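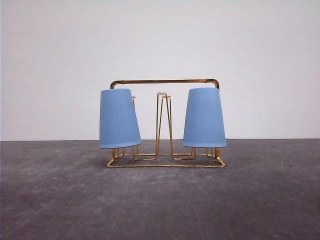
Raelene Ashby
Thread on hard water, because the same question keeps coming up in my replies. I did water treatment for a small utility for 6 years. Most of what gets sold for scale is priced well above what it does.

Raelene Ashby
Hardness is dissolved calcium and magnesium. Reports give it as mg/L "as calcium carbonate" or as grains per gallon. One grain is 17.1 mg/L. Check the unit before you set a softener. People type the mg/L figure into a grains field and then wonder where the salt went.

Raelene Ashby
Scale forms when the water is heated or when it evaporates. Heating drives off carbon dioxide, the pH rises, and calcium carbonate drops out. That is your kettle and your water heater. Evaporation leaves behind everything that was dissolved. That is your faucet and your shower door.

Raelene Ashby
Test strips are fine for a first look. For a number you plan to act on, use a drop titration kit. Rinse the vial with the sample water first, then count drops until the color change holds. Run it twice.

Raelene Ashby
My own tap in Groltau reads 14 grains. The Sikley side of town is on a different well field and comes in at 5. Same bill, same company name on it. Ask which source feeds your street. The annual report often averages them.

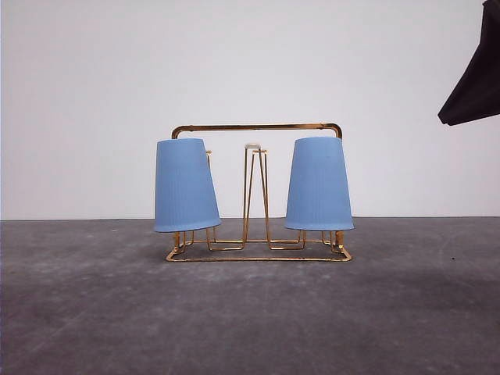 Raelene Ashby
Spotting is mostly a matter of how much water is left on a surface when it dries. A droplet shrinks inward and leaves its minerals at the edge, hence the ring. Shake things out and get them draining right away. Cups hung upside down on a wire rack, like the two blue ones here, don't hold a pool at the bottom. The rim is where I'd look for marks, and a quick wipe there takes care of it.

Raelene Ashby
Vinegar works on carbonate scale. Household white vinegar is 5% acetic acid. Warm it, give it half an hour, rinse. Citric acid powder is faster and smells better. Keep both off marble and limestone, which are carbonate too. Never mix either one with bleach.

Raelene Ashby
Cloudy glass that stays cloudy after an acid soak is probably etched. Etching is damage to the glass itself and no cleaner reverses it. Soft water, too much detergent and a hot dishwasher cycle will do it. Cut the detergent before you blame the machine.

Raelene Ashby
Softener settings: I put in a Flotero unit in December 2018. The installer left it on the factory default, regenerating every 4 days. I changed it to metered, and it now goes by gallons used. The last cycle ran at 3,251 gallons on the counter.

Raelene Ashby
Someone asked about the Ranjbar clip-on magnet. I tested one on my kitchen line from April into summer. Titration before and after: same drop count. Scale in the kettle: same. I took it off.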